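Chapter 9
Caffeine: The Drug in the Break Room

What you will learn in this chapter
How caffeine works on the brain
Why regular users need it to feel the way other people feel for free
How to recognize withdrawal, including your own
How to take a caffeine history from someone who says they "don't really drink coffee"

Key terms
adenosine, antagonist, tolerance, withdrawal, half-life, caffeine use history

Opening case

Misaki Furukawa checked into the Ikard clinic on a Saturday with the worst headache of her adult life. She was 30 years old, worked in payroll, and had no history of migraine. She did not smoke. She drank wine at weddings. Asked whether she used any drugs, she said no, a little sharply, and the intake form recorded the answer in full: "None."

Her blood pressure was fine and so was her neurological exam. She was tired, cranky, and mildly sick to her stomach, and she had found it hard to concentrate on the crossword. The nurse then asked what was different about the past two days. Ms. Furukawa thought it over. She had started a cleanse. She was living on soup, melon, and good intentions, and she had given up her usual four mugs of coffee, the large iced tea at lunch, and the can of Sekex that got her through the month-end close.

She had stopped all of it on Thursday morning, at once, for her health. 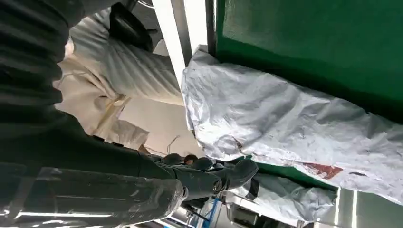
Her case is ordinary enough that most clinics see some version of it every week. Holiday weekends bring them in, along with religious fasts, surgeries that call for an empty stomach, and the sort of camping trip where somebody was sure somebody else had packed the coffee. In many of these visits the word "drug" comes up early and the word "coffee" comes up late. This chapter is partly about that gap.

9.1 A drug with very good manners

We have spent several chapters on substances that people hide. Caffeine is served at meetings where those substances are discussed. It comes with a saucer. Children get it in soda and chocolate, and adults receive mugs announcing that they should not be spoken to until they have had some, a joke that would land differently if you swapped in any other drug in this book.

None of this makes caffeine dangerous to most healthy adults in the usual amounts. The risks rise with concentrated powders, with heavy use of energy drinks, in pregnancy, and in people with certain heart rhythm or anxiety disorders, and we take those up in section 9.5. For everyone else, caffeine is useful to study for a simpler reason. It shows tolerance, dependence, and withdrawal in plain view, and there is a fair chance that your own nervous system is available for observation right now.

Throughout the day, a chemical called adenosine builds up in the brain. When it attaches to its receptors, you feel sleepy. Caffeine is shaped enough like adenosine to fit into those receptors without switching them on. It is an antagonist: it takes the parking space and leaves the engine off. The adenosine is still there. It just has nowhere to sit.

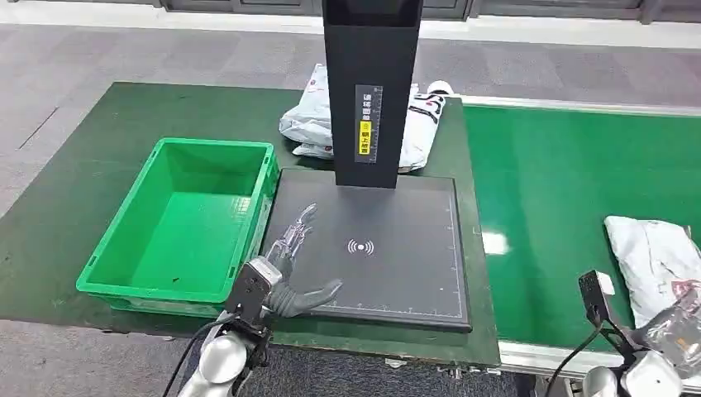

Figure 9.1 Scanning station: upright black column and square platform, with a robot's hand reaching in from the left.

With regular use, the body adjusts to the blocked receptors, and the same cup does less. Take the caffeine away and adenosine has the run of the place. Blood vessels in the brain widen, which probably helps explain the headache, and the rest follows: fatigue, low mood, irritability, foggy thinking. Symptoms usually begin within a day of the last dose, peak over the next day or so, and are gone within nine days at the outside for most people. Tapering makes them milder. Announcing a cleanse to your coworkers does not.

9.2 Before you read on

Keep a caffeine log for one ordinary week. Write down each drink, pill, or bar, its size, and the time. Check labels, including those on headache tablets. Do not improve your habits for the occasion. Students in the Jasińska section who tried this last September turned in several logs of almost saintly restraint, all written in the same pen.

Set aside 15 minutes at the end of the week to compare your log with the guess you made on the first page. Most guesses come in low. Keep both sheets, as you will need them for the interview exercise in section 9.4.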